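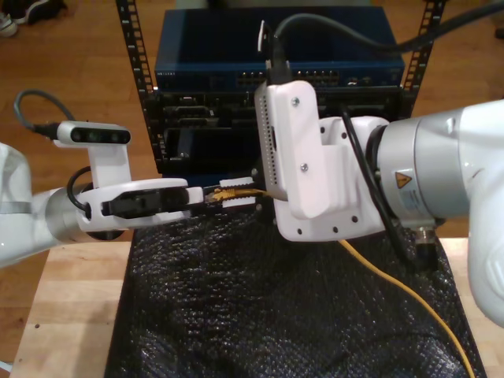 Two arms, one cable and a lot of patience

31/10/2023

Jimico held its open day at the Hisley works this October, and I went along because the invitation promised "the self-tending server room". I have spent enough of my life on my knees behind equipment racks to want one of those. I came home without having seen it.

What I saw was a rack behind a table with a network switch at the top, and two robot arms fussing over a yellow Ethernet cable. The job was to get the plug into a port. Anyone who has set up a home office knows this job. You feel for the clip, you push, it clicks, you go and put the kettle on.

The arms did it too, some of the time. I stood there for 13 tries and counted 10 that ended with the plug in the switch. The host was delighted with that. I kept thinking about the other three. If a junior technician missed three in 13, with the rack at a comfy height, good light and no other cables in the way, we'd be having a quiet word.

And that is my main gripe. The rack I know is a mess. It has a few years of other people's cables hanging down the front, half of them unlabelled, and the port you need is behind the thickest bunch. At Hisley there was one yellow cable lying over a black mat, and behind it a switch with its ports in plain view. I asked if they had tried it with the switch fully patched. That was "on the roadmap". So, I gathered, was pulling a cable out again.

I'll be fair. The grip was neat. The fingers held the plug end firmly, and getting cameras in that close to something so small takes real skill. I can see a use for it on a factory bench, where the same plug goes into the same hole 2000 times and a person's wrists pay for it. Had Jimico called it that, I'd have gone home happy.

But the brochure talks about data centres, and has a centre spread about Preleria, their planning software, which is supposed to cut call-outs by 60 per cent. Sixty per cent of what? The brochure doesn't say, and the stand had no figures to show me. Most call-outs I have been on were for a dead power supply, a leak, or somebody's badly written change request. Very few were for want of a hand to push in a plug.

I worry about the managers who were on the same tour. A few of them were already talking about staff numbers over the sandwiches — before anyone had asked what the two arms cost, or who gets the call when one of them jams at night.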